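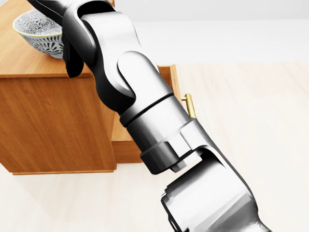
Fig. 1. Wooden cabinet with a honey-orange finish and vertical grain; patterned bowl on top.

Looking After Wooden Furniture
Handout for Session 4: Cleaning, Waxing and Small Repairs
Instructor: Nisreen Khalaf
Revised January 2023

Welcome back, everyone! Last time we ran out of the evening before we ran out of wood samples (my fault, I let the talk about walnut go on far too long), so we'll begin by finishing what we started and then move on to cleaning. Please have your notes from Session 3 with you, especially the page on telling one finish from another, as you'll be leaning on it all night.

1. Left over from last time: color and finish

Several of you asked how to tell what a piece is made of from its color. I wish I had a better answer for you, but color is a poor guide. Stain can make birch look like cherry, and an old coat of varnish will turn amber all by itself and warm up whatever is under it. A honey or orange tone on the front of a cabinet might be the wood, the stain, the topcoat, or a little of each. Look in the places where the maker didn't bother: inside a drawer, under the top, the back edge of a door. Bring a flashlight and hold it low, so the light skims across the surface and the pores show up.

Grain direction is a separate question, and an easier one. On most case pieces the grain on doors and front panels runs up and down, and on tops it runs the long way. Write down the direction before you do anything at all with a cloth or a pad, and then work along it. Scratches made across the grain show up terribly, even tiny ones, and I have a sewing table at home that I still can't look at in afternoon light.

2. Testing before you clean

You will all be tempted to skip this. Please don't! Pick a hidden spot the size of a coin and try these in order, stopping as soon as you get an answer.

Mineral spirits on a cotton swab. If the swab comes away yellow or brown and the spot goes dull, you're taking off wax or old polish, and the finish itself is still underneath.

Denatured alcohol on a fresh swab. If the surface goes sticky within a minute, you most likely have shellac. Keep alcohol-based cleaners far away from it, and drinks too.

Lacquer thinner, one drop, window open. If it softens, you probably have lacquer. If nothing happens, you're probably looking at varnish or a modern factory finish, and you can relax a bit.

Ghassan Mansour, who taught this course before me and taught me most of what I know, used to have everyone write the result on masking tape and stick it inside the piece. I've kept that habit and I recommend it to you. In seven years' time you will not remember.

3. Ordinary cleaning

Most furniture wants much less than people give it. A soft cotton cloth, barely damp, followed right away by a dry one, will handle a weekly cleaning. For sticky grime around knobs and pulls, add a single drop of dish soap to a bowl of lukewarm water, wring the cloth out until you think you've overdone it, and work in small patches. Dry each patch before you go on to the next.

Don't forget the plinth, the strip along the bottom where the cabinet meets the floor. It gets every mop and every vacuum cleaner in the house, and it soaks up dirty water from below. Run a dry brush along it first, then wipe. If the finish there has gone white and cloudy, leave it alone until Session 5, when we'll talk about moisture damage properly.

I'd go easy on spray polishes. Many contain silicone oil, and it makes any later refinishing a real headache.

4. Things that sit on top

Bowls, vases, lamps and plant pots do more damage than children or cats, in my experience. The unglazed foot ring on the bottom of a ceramic piece can be as rough as sandpaper, and each little slide leaves an arc. Run a fingertip around the foot of everything you own that lives on wood. If it catches, stick on felt dots, or sand the ring gently with 400-grit wet paper under running water.

Move things now and then, too. Wood and finish both change color with daylight, and a bowl that stays put for years will leave a pale or dark circle behind it.

5. Waxing

Paste wax, twice a year at the very most. Put a spoonful inside a folded piece of cheesecloth and rub in a thin coat along the grain. Wait until it hazes over, then buff with a clean cloth. When your arm is tired, buff a little longer. Streaks nearly always mean too much wax, and the cure is a wipe of mineral spirits and another, thinner try.

6. For next time

Choose one piece at home and do the swab tests from part 2. Fill in the finish record sheet (Nabil Twal has extra copies at the front desk) and bring a wax sample if you already own a can.

Fares Zoubi has kindly offered to bring the drop-leaf table he found in Erholm, so we'll have a good set of water rings to practice on. Wear old sleeves.

Reading: the chapter on film finishes in your course binder. The section on French polishing is optional. We won't get to it until March, but it's a lovely read with a cup of tea (on a coaster, please).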